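Category: Reports to funders / Textile reuse and laundry

Interim progress report, second reporting period
Project: Dritura, shared laundering of towels for small guest houses
Prepared by Merja Kuusisto for the grant holder, Onbridge 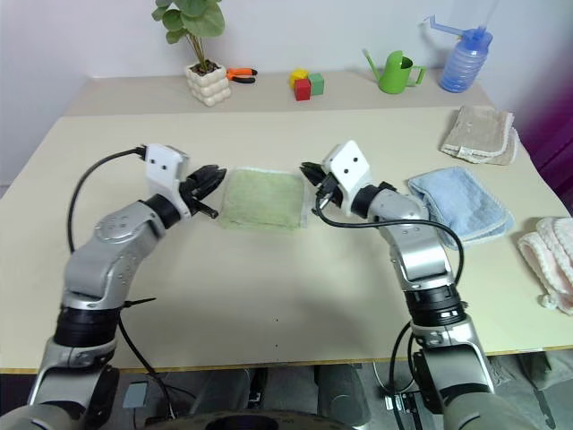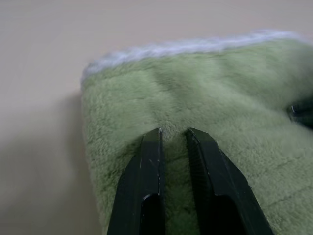
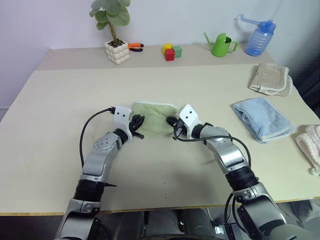

The green towel on the table.

Dimska, December

1. Status

The project is on schedule in the laundering and stock work and behind schedule in the transport work. Spending is within the approved budget. No change to the end date is requested in this period, although section 5 describes a case in which one might be.

2. Stock

The shared pool stood at 2158 towels at the start of the period and 2311 at the end. The increase consists of new purchases less withdrawals. Withdrawn towels are cut down for cleaning cloths at the Tikkanen site and are no longer entered in the pool register.

Grounds for withdrawal were recorded for the first time. Edge fraying is the most frequent, followed by permanent staining and loss of absorbency. Fraying is concentrated in the oldest purchase lot, where the hem was stitched with a single row. Kalevi Oksanen has amended the purchasing specification to require a double row and a stated shrinkage limit after repeated washing. Suppliers have been told that samples which exceed the limit will be returned.

3. Laundering

The wash temperature for lightly soiled loads was lowered in the second month of the period. Hygiene swabs taken before and after the change met the limit in the project plan on all occasions. Detergent dosing was recalibrated at the same time, so any saving in energy cannot be separated from the effect of shorter rinsing. The next report will treat the two together unless separate metering is fitted.

Drying remains the slowest step. Loads are taken out slightly damp and finished on racks when the weather allows, which frees the dryers in the afternoon but needs floor space that the Tikkanen site does not have in winter. Azra Georgiev has tested a shorter spin with a longer drying cycle and does not recommend it. Pile height was better preserved, but energy use per load rose.

Water softening was interrupted twice by a failed valve. Towels washed during the interruptions were noticeably stiffer and were washed again before dispatch. The valve has been replaced under warranty.

4. Transport and participating houses

Deliveries to the northern houses are made on a single weekly run. The contractor moved this run to Sunday without notice in the middle of the period, and several houses had no one present to receive the crates. Ayman Sayegh has agreed a notice clause with the contractor. Lockable outdoor crates have been ordered for the houses that asked for them.

The return of used towels is less regular than delivery. Some houses keep back a reserve, which distorts the register and makes the pool appear smaller than it is. A deposit per crate was discussed with the houses and was not well received. The alternative under consideration is a monthly statement showing each house its outstanding balance.

5. Finance and risks

The transport line is overspent by roughly 2000 euros, offset by an underspend on detergents and spare parts. Aatos Rissanen has confirmed that the transfer between lines falls within the limit allowed without prior approval.

The main risk is the lease on the Tikkanen site. The landlord has offered renewal at a higher rent and with restricted access in the evening. If the restriction stands, the late wash cannot be run and the pool would have to be reduced or the work moved. A decision is expected before the next report, and a request for an extension would follow only if the work is moved.

6. Work planned for the next period

Fitting of separate meters on the washing and drying lines, subject to a quotation.
First issue of balance statements to the houses.
Retirement of the remaining single-row lot.
Conclusion of lease negotiations.

Annexes 1 (register extract) and 2 (swab results) are sent separately.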